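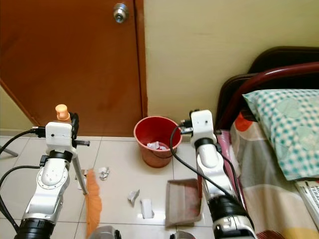
Sweeping a Small Tiled Bedroom

Last revised 4th November by Hanneke Desmet

This page covers dry sweeping of a small tiled room with a bed, a door and a wastebasket, using a broom and a long-handled dustpan. It assumes light dry debris: paper scraps, lint, hair. Wet spills and broken glass are on separate pages.

Tools

Broom with a metal handle and a straight bristle head. The soft Hela head suits glazed tile. The stiffer Drukia head is for outdoor paving and throws light paper instead of moving it.

Dustpan on a long handle, with a flat front lip. Run a finger along the lip before starting. A nick there lets grit pass under the pan.

Wastebasket, any size. Leave it in the room until the floor is done.

1. Prepare the floor

Close the door and turn off any fan. Lift stools, shoes and cables off the tiles or move them to one side. Pull bed covers up so that they do not hang into the path of the broom.

Pick up anything too large for the pan by hand. Paper that missed the basket can stay where it is if it will fit under the bristles.

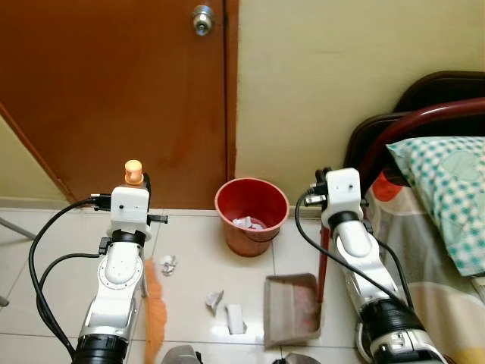
Paper on the tiles in front of the wastebasket, dustpan to the right.

2. Set the direction

Work from the far side of the bed toward the wall where the basket stands. Start at the baseboards. Hold the bristles parallel to the wall and draw the dirt out to the first full row of tiles, then leave it there until the whole edge is finished.

Grout lines matter more than most people expect. A stroke that runs along the line clears it; a stroke across the line drops fine dust into it. On square tile, sweep in one direction for the whole room and follow with a second pass at right angles only if the grout still looks gray.

3. Stroke

Keep one hand near the top of the handle and the other at mid-height. The top hand steers. Strokes should be short, with the bristles staying on the floor at the end of each one — flicking them up sends paper back over the area already done.

For a crumpled scrap, place the head behind it and push slowly. For a flat scrap, lower the handle so that only the front rows of bristle touch. Flat paper sticks to smooth tile and a steep broom will ride over it.
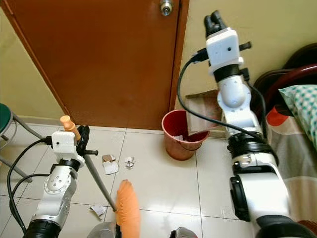 Broom bristles on the tile near a crumpled scrap.

4. Collect

Set the dustpan down with the lip flat and facing the pile. Tilt the handle slightly away from the broom. Sweep in with two or three strokes, move the pan back the width of one finger, and sweep again. Repeat until no line of dust remains at the lip.

Paper goes in first, dust second. Lift the pan with the lip up and empty it low inside the basket.

5. Finish

Tap the bristles against the inside of the basket and pull out any hair by hand. Hang the broom with the head clear of the floor. Kristof Goossens washes his Hela head every July in lukewarm water with dish soap and dries it bristles down.
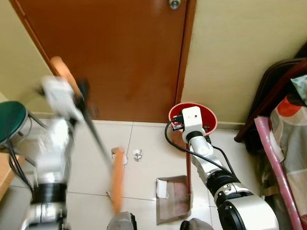 What should I do when a scrap of paper keeps sliding past the edge of the dustpan?

Check the lip first. If it is lying flat, turn the pan so that one corner points at the scrap, and push the paper in from the opposite side with a single slow stroke. A scrap caught in a grout line should be moved onto the middle of a tile before you try again.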